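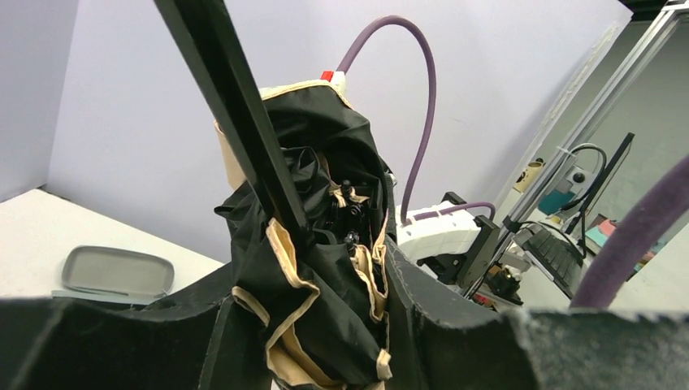 You should have asked for a different concerto, one reader wrote under my last post, because if the parts cost that much to hire then the piece is wrong for an amateur orchestra. I've had a few messages along the same lines, so I'll go through how our hire works and what we spent the money on.

Home Posts Concerts Scores About Older

Posted in August by the second bassoon

First, the concerto wasn't the expensive item. The concerto is long out of copyright and we own a set, bought second-hand years ago and covered in other people's pencil. The expensive item was the short piece before it, which is still in copyright and can only be hired. The publisher sends the parts, you play from them, you rub out your markings and send them back. For a hire that covered rehearsals and one performance we paid just over £400, and then there was carriage both ways.

That is a lot for a piece lasting less time than the interval. I still think it was worth it. We are an orchestra that meets on Sunday evenings in Floltow, in a school hall with a low ceiling, and for most of the year we play what is already in the cupboard. The cupboard is mostly Haydn and Dvořák. I like both, but there are people in the violas who could play our Dvořák with the lights off, and it had begun to sound like it.

The reader also asked why we couldn't buy the parts. With this piece they aren't for sale. You can buy a study score, and I did, but a study score is no use on a music stand unless you have extremely good eyesight and nothing to do with your hands. Photocopying from it isn't allowed and I wouldn't want to turn the pages anyway.

The hire period is where we went wrong. We booked the shortest one, which gave us four rehearsals with the actual parts. The parts then arrived with a horn part missing and the second clarinet printed in an old hand that none of us could read below the stave. The missing horn part turned up the following week. So in practice the horns had three rehearsals, and they played the first of those more or less from guesswork. Next time I'd pay for the extra month. It would have added £60 and saved a good deal of muttering.

We did the concert at Ornov, in the parish church, where we go every summer. The acoustic there is kind to strings and hard on anybody playing low and quick, meaning me. There's a passage near the end of the short piece where the bassoons and cellos run down together in semiquavers, and at the rehearsal that afternoon it came out as a sort of hum. The conductor asked for it shorter and quieter. We played it shorter and quieter and it was a shorter, quieter hum. In the end the cellos were told to lean on the first note of each group and we were told to leave a little air before it. That helped.
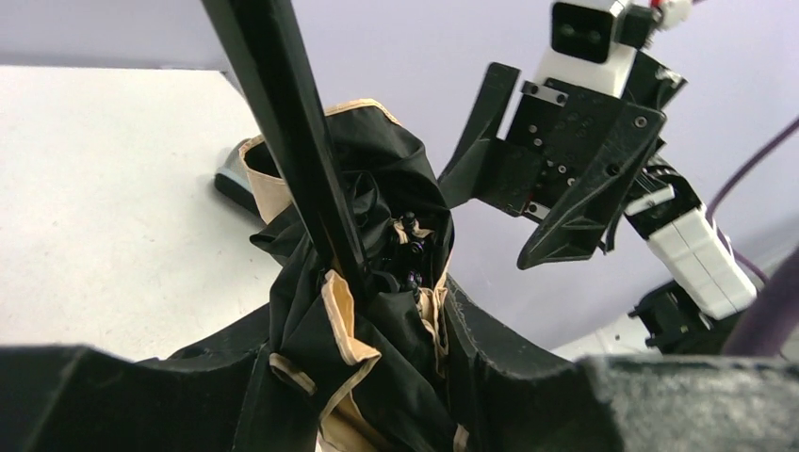
It's the sort of thing I'd like to write into the part for whoever hires it next, but you are supposed to hand it back clean. I did rub mine out. The person who had it before me hadn't, and I was glad of their breath marks, so make of that what you like.

On the practical side, a few people wanted to know what I use for the page turns. I had two photocopied pages of our own concerto set clipped into a Pritex folder, the plain kind with the stiff back, and it stays open well enough on a wire stand. It won't stay open outdoors. For reeds I've gone back to Dimaculangan, who are slower to send than they used to be but whose reeds will speak on a low B flat without an argument. I had tried making my own over the winter. I got as far as being able to tell a bad one before putting it in my mouth.

The audience was fair for Ornov. The retiring collection didn't cover the hire, and we didn't expect it to. Subscriptions cover most of it and the Christmas concert makes up the rest, as it does every year. A woman in the queue for tea told me she had liked the first piece better than the concerto, and could she get it on disc. I said I thought there was a recording but that it was taken quite a bit faster than ours.

We start again in September with a Schubert symphony out of the cupboard. The second bassoon part has a coffee ring on the slow movement and I'm fairly sure it's mine.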